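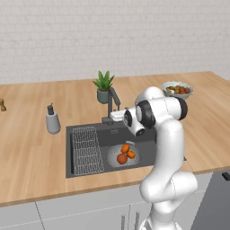
News > Parish Life > Lent

Parishes of the Jerkton Deanery to Share Lenten Evenings of Prayer

The parishes of the Jerkton Deanery will hold a common program of evening prayer and Scripture reading during Lent this year, the deanery office announced on Wed 24 February. The program will be hosted in turn by the three churches at Jerkton, Bendel and Barkis, and is open to all parishioners, to those preparing to enter the Church at Easter, and to any visitor who wishes to attend.

There will be six evenings in all. Each will begin with Evening Prayer, followed by a reading from one of the Gospels, a short reflection and 15 minutes of silence before the Blessed Sacrament. The evening will close with Benediction. Confessions will be heard in the side chapel from the end of the reflection until all who wish to receive the sacrament have done so.

The first two evenings will take place at Jerkton, the next two at Bendel and the last two at Barkis. Evening Prayer will start at 6 p.m. at each church. Parishioners are asked to consult their own bulletin for the dates in March, as the arrangements at Bendel depend on the completion of work to the heating system in the nave. Should the church not be ready, those evenings will be held in the parish hall on the same dates and at the same hour.

In its announcement, the deanery office said that the shared program had been requested by the parish councils after the separate Lenten services of last year drew small numbers on several evenings. "The season calls the whole Church to prayer, fasting and almsgiving," the announcement reads. "It is fitting that neighboring parishes should take up that call together, and that those who live alone or who have been away from the sacraments for some time should find the doors open and a place prepared for them."

The reflections will follow the Sunday Gospels of the season, beginning with the temptation of the Lord in the desert. Copies of the readings will be placed at the back of each church one week in advance. A large-print version may be requested from any of the parish offices.

The program also includes a common almsgiving appeal. Offerings made at the evenings will be divided equally between the night shelter at Jerkton and the Erdem Fund, which assists families in the deanery with rent and fuel costs. Envelopes marked for the appeal will be available from the first Sunday of Lent. Donations of canned food and toiletries may be left in the porch at Barkis on weekdays until 4 p.m. The shelter has asked that clothing not be left at the churches at this time.

A simple meal of soup and bread will be served after Benediction on the last evening at Barkis. No charge will be made, though those planning to stay are asked to add their names to the list in the porch so that enough food can be prepared.

Transportation will be provided from Jerkton and Bendel for parishioners who do not drive. Seats on the minibus should be reserved through the parish office by noon on the day before each evening. The Barkis church has step-free access by way of the north door; the parking area beside it will be kept for those with limited mobility.

The Stations of the Cross will continue in each parish on Fridays at the usual times and are not affected by the new program. The schedule for Holy Week, including the celebration of the Easter Triduum, will be published separately.

Filed under: Deanery News, Lent and Easter, Prayer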